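Branch Diary, Sorkosard Public Library
Entry for 2021-01-02

The building remained closed to the public today. Staff were present from nine until three to receive returns left over the holiday and to prepare the reading room for Monday. The outside book drop held 117 items, of which 20 were overdue. No fines were charged, in keeping with the holiday rule.

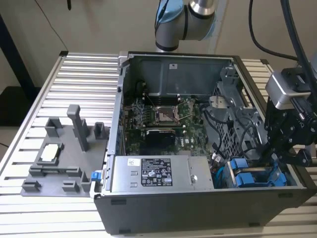 The local history shelves were read from end to end. Two volumes of the Cao Valley land surveys had been placed with the atlases and were returned to their proper location. The bound newspapers were dusted and the window shades on the east side lowered to protect them from the morning sun.

Proofs of the winter newsletter were received from Flikow Printing. The calendar on the back page gave the wrong closing hour for Fridays, and a correction was sent. The order stands at 1000 copies.
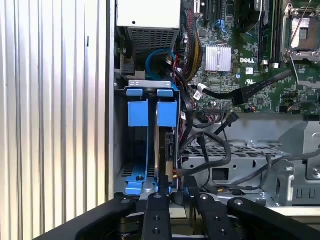 Page 15

The seed collection was moved to the cabinet by the front desk. Bean and squash packets are low and will be reordered before March. Tomato packets are sufficient. The Prelix label maker was out of tape, so the drawers were marked by hand.
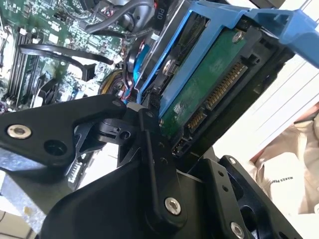
Building and Grounds

The front walk was salted twice. The radiator in the children's room continues to knock, and the heating contractor has been asked to call next week. A slow drip was noted at the staff sink.

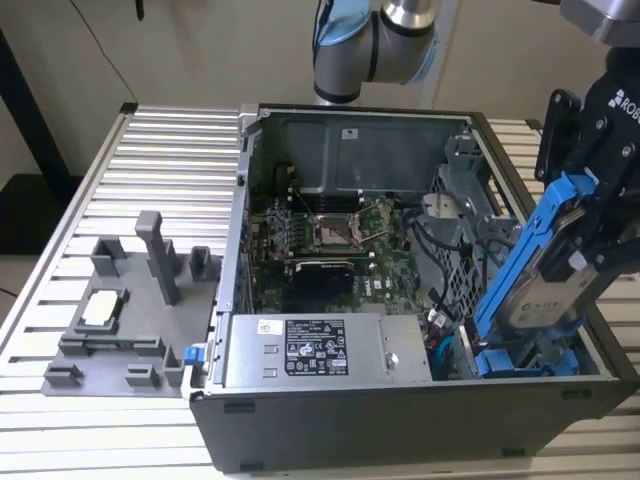
The door mats were sent for cleaning and the spare set put down. Lights were off and the doors locked at ten minutes past three.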